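Preguntas frecuentes: manteles de alquiler Orellana

¿Cuál es el pedido mínimo?
13 piezas. Las servilletas van aparte, en paquetes de 50.

¿Hay que devolverlos lavados?
No. Basta con sacudirlos y meterlos sin doblar en la bolsa. La cera se cobra como mancha.

¿A qué hora se recogen?
Hasta las 19 h en el local de Dudau. En junio conviene reservar antes.

¿Tienen manteles de cuadrícula?
Sí, de líneas negras finas sobre fondo claro, para mesa rectangular. 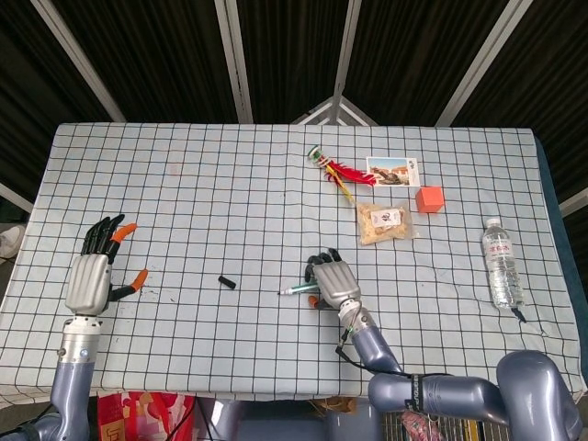

Comentarios

Zulema Carrasco: ¿El de cuadrícula se puede planchar en casa? El liso me llegó con marcas.

Naveen Kandpal: Yo lo planché del revés y bien.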